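Gang form (wall forming)

A gang form is a set of smaller wall panels bolted or clamped together so a crane can lift them as one big piece. I've been adding to this entry for a while, and it was last tidied up on 2/15/25. I learned most of it on the Ralbridge reservoir job, so expect a lean toward tall, straight walls.

The basic parts are the panels, the walers (the long horizontal beams behind them), the strongbacks standing upright behind those, and the ties that run through the wall and hold both faces together. On the Garrido system we rented, one gang covered 294 square feet, and we got 32 pours out of the set before the plywood faces needed changing - pretty good going, I thought! 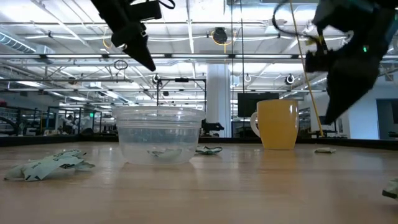 Ties are where a new crew gets confused, so I'll take them slowly. A taper tie is pulled out after the pour and used again, while a snap tie stays in the wall and has its ends broken off. The small stuff that goes with them (cones, plugs, wedges) loves to wander. I like an open, clear plastic tub for it, the round kind with a wide ribbed rim like the one on the table with the crumpled wrappers, and I keep one at each end of the wall. Anik makes a plug that fits flush in the taper tie hole, and you grout behind it.

Stripping comes next. Our spec at Ralbridge let us strip at 90 percent of the strength the engineer had set for that stage, which in September came quickly and later in the year did not. Rarkotis, the other supplier I've used, sends its gangs out with lifting brackets already fitted. Check them anyway - bolts work loose on the truck.

See also: jump form, slip form, form liner, release agent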